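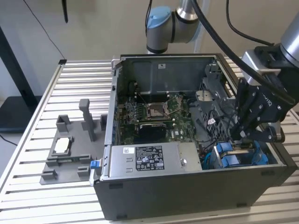 *Fig. 1. Desktop teardown cell, Oltholm shared workshop. Gripper at the drive cage side, CPU socket open.*

**Progress report: Pondesska teardown cell**
Prepared by Štěpánka Štefanec for the Devix small grants desk
February 19, 2025

**Status.** The two arms are mounted and share one controller. The slatted aluminum table replaced the plywood bench in November and has held calibration since then. The Dell tower in Fig. 1 is the reference unit for all fixture work. Side panel removal is still manual.

**Fixtures.** The printed plate to the left of the tower is revision 10. It has raised blocks and slots, a rectangular post, and holders for small parts. Earlier revisions warped at the corners. The current one was printed at the Tichý makerspace with a slower first layer and sits flat.

**Trials.** We logged 40 runs on the drive cage approach. Most faults were cable snags: the wires on the right side of the case are not in the same place twice, and the planner treats them as free space. A keep-out volume has been added by hand. It works for this case model only.

**CPU socket.** Opening the lever is a manual step. Arm access to the socket is planned for the next period, after the wrist camera mount is redrawn.

**Budget.** Spent this period: 517 euros, on filament, fasteners and a replacement gripper cable. A further 40 euros is committed for spare fingertip pads.

**Open items**

- Second arm: reach over the back of the case is short when the tower lies on its side. Base to be moved.
- Power supply removal: no grasp defined yet.
- Emergency stop on the window side: wired, pending inspection by the workshop.

No change to the end date is requested.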